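Droslow round tablecloth review - three months in

I wasn't planning to write about a tablecloth, but my sister-in-law Araceli Chávez keeps asking whether she should get the same one and I've now typed the answer out so many times that it may as well go on the blog.

So, the Droslow. I bought the plain green one in June for the garden table, after the old cotton thing finally gave up (red wine, then bleach, then a hole). It cost me £67 with postage, and I did wince. You can get a perfectly decent cloth in Wevedville market for a quarter of that. But I'd had two cheap ones go bobbly in a single summer and I was fed up.

First thing to say is that it's heavy! Proper heavy, the sort that hangs straight down and stays put when there's a breeze. I've got rid of those little metal clips, which always pinged off into the flower bed anyway. The hem is neat all the way round and hasn't started to curl.

Washing is where I have a grumble. The label says it can take up to 3 washes before it softens, and mine took a good deal longer than that. It was like eating off cardboard until well into July. It's lovely now, but if you want it for a party, buy it early and get it through the machine a few times. It also takes an age to dry, so don't wash it the night before.

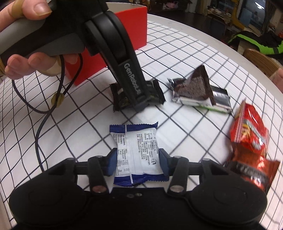 Snacks on a white cloth with a dark grid.

Stains, then. Tea comes out. Curry mostly comes out, if you get to it before pudding. Candle wax was a nightmare and I ended up with brown paper and the iron at eleven at night, muttering. Dulce Sandoval next door has the Ekenura one, which has a wipe-clean coating, and she's never had to do any of that. Hers does feel a bit like a shower curtain under your arms, though, and it squeaks when you move a plate. I'd still rather have mine.

Size-wise, do measure. I went for the 183 cm and it gives me a nice drop on a table for four. Anything bigger and you'd want the next one up, and the price jumps quite a bit.

Would I buy it again? Yes, but in September when the garden stuff gets marked down - I saw the green one reduced last week and felt slightly ill. Araceli, get the blue.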